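Pitano Hand-Held Gripper Kit: Set-Up Guide
Section 3. Your First Two-Handed Recording 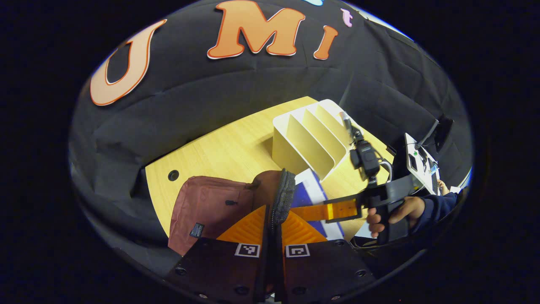
By the time you reach this section you should have both grippers charged, paired and resting in their cradles, and you've probably squeezed the triggers a few dozen times already (everyone does, and it won't hurt them). Now we'll get you through a first recording with both hands working together. Give yourself a relaxed morning for it. Soft goods are our favorite starting point, and a zippered bag is a lovely first task, as one gripper can steady the fabric while the other works the zipper.

3.1 Before you start

You'll need the two grippers, the base unit with its power supply, a table you can stand at comfortably, and three or four everyday objects. If you ordered the Prodel finger set, fit those fingers now and go back to Section 2 for the screw settings.

Note: The square markers on the fingers tell the software how far the grip is open. Wipe them with a dry cloth before each session and please don't put tape over them, even clear tape. Glare on tape is the most common thing Lenka Jireš hears about on our support line.

3.2 Getting set up

1. Place the base unit toward the back or side of the table, where your elbows won't find it. Run the cables away from you.

2. Switch on the base unit and wait for its indicator light to turn steady. A first start takes 37 seconds, so don't worry if it seems to be thinking things over.

3. Put the strap on before you pick up each gripper. It should be snug enough to carry the weight if you relax your fingers, and loose enough that you can still turn your wrist.

4. Open and close each gripper fully, three times, slowly. You'll hear a short tone when the range has been stored.

CAUTION: Keep hair, lanyards and loose sleeves clear of the fingers and of the camera cable. If a cable catches, set the gripper down first and free it with your other hand.

3.3 Recording the bag task

5. Lay the bag on the table with the zipper where you can reach it without leaning.

6. Press the record button on the left gripper. Both grippers start together.

7. Bring the soft pads in on either side of the zipper area and close gently. The pads are meant to bend and spread, so there's no need to squeeze until they flatten.

8. Bring the second gripper in from the side, take hold of the pull tab, and draw it along at an easy pace.

9. Let go with both, lift away, and press record again to stop.

Note: Fumbled the tab? Keep going! A recording with a second try in it is perfectly usable, and you can mark it "retry" in Cotutel afterward.

3.4 Checking your work

Open the recording in Cotutel and play it through once. Both finger traces should run without gaps. If one drops out, wipe the markers, add a little light from the front, and repeat steps 4 through 9. The memory card holds 1100 short recordings, so there's plenty of room for practice.

When you have 11 clean recordings of the same task, go on to Section 4, Moving Files to Your Workstation.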